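Notebook, June, 10:40
Zimen handset, battery and charge log, unit 2

Carried on from the overnight soak. Firmware unchanged. Screen locked at 60 Hz, radios off except Wi-Fi, brightness fixed by hand, auto dimming disabled.

Rated capacity 3000 mAh. First discharge at constant load stopped at 2140 mAh with the phone still reporting 9 percent, so the gauge is off or the cutoff is set high. Ngozi Ogbonna suspects the cutoff. Repeated with the Pudine charger in place of the Farouk one. Same stop point.
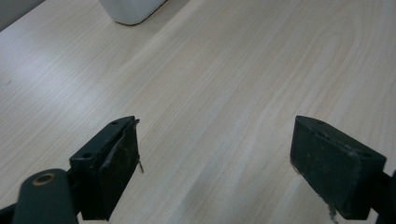
Bench top, pale wood, white object at the back.

Charge side: Pudine holds 1000 mA flat until the taper. Farouk steps down early and hunts between two levels. Swapped the cable, no change. Not using Farouk for logged runs until the port contacts have been checked under the scope.

Back cover temperature probe came loose during the second run. Temperature column for that run is void, current column is fine.

To do: read the gauge registers directly, rerun unit 2 with the Pamivwood test app closed, then start unit 1 on the same profile. Ngozi has the register map.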